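# The Workroom at Rowbotham

*Gallery page, updated March 21, 2024*

The workroom is on the ground floor of the Rowbotham building, at the back, past the stairs. It measures 600 square feet and has one door to the hallway and one to the loading area. Before Tikolari took over the lease it was used for storing office furniture, and the walls were a dark green that made the place feel smaller than it is.

Most of the work this winter went into making it lighter. The green took two coats of primer and two of paint to cover. We used a flat off-white from Grutero, the same one that is in the hallway, so touch-ups can come out of one can. The trim got a satin finish in the same color. It marks less easily and can be wiped down with a damp cloth.

The paint, primer, rollers and drop cloths came to $1,572. That was over what we had set aside, mostly on account of the ceiling, which had an old water stain near the loading door. The stain came through the first coat and had to be sealed with a shellac primer. The leak itself was fixed last year.
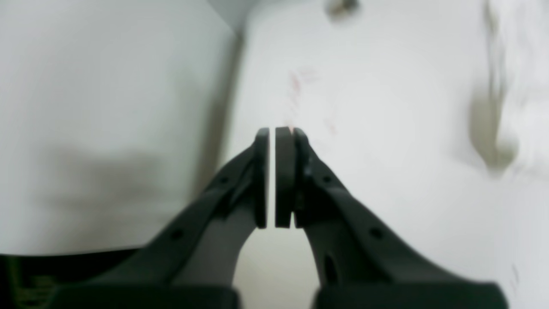
The lights were next. The old tubes buzzed and gave everything a yellow cast, so they were changed for LED panels that fit the same openings. One fixture over the sink is still the old kind. Its housing is a different size and the replacement has not come in yet.

Storage is along the long wall. The shelving is from Uka and is rated well above anything we keep on it. Heavy boxes go on the bottom two shelves, and anything used daily goes between waist and shoulder height. The top shelf is for seasonal items and spare packing material. Please don't put glass up there.

The tables can be moved, but two people should do it. They have locking casters, and the locks need to be pushed all the way down until they click. If a table drifts when you lean on it, one of the casters is probably still open. Leave 30 inches clear in front of the loading door at all times.

## Using the room

Clear the table you used before you leave, even if you are coming back the next morning. Small parts go in the lidded bins under the window. Cardboard should be flattened and stacked by the loading door. Tape, markers and box cutters have a drawer of their own, to the left of the sink, and they tend to wander, so check your pockets.

Food and open drinks stay in the hallway. Water bottles with a cap are fine.

The floor is sealed concrete. Sweep first and then mop with plain water or a small amount of neutral cleaner. The strong degreaser under the sink is for the loading area only and will dull the finish if it is used inside.

## Still to do

- Replace the light over the sink
- Second coat on the inside of the hallway door
- New weather strip for the loading door
- Labels for the lower shelves

The door and the labels should be finished in April. The weather strip depends on the building, and we have asked for a date. The room can be used as usual in the meantime, apart from one morning when the hallway door will be off its hinges. A notice will go up by the stairs beforehand.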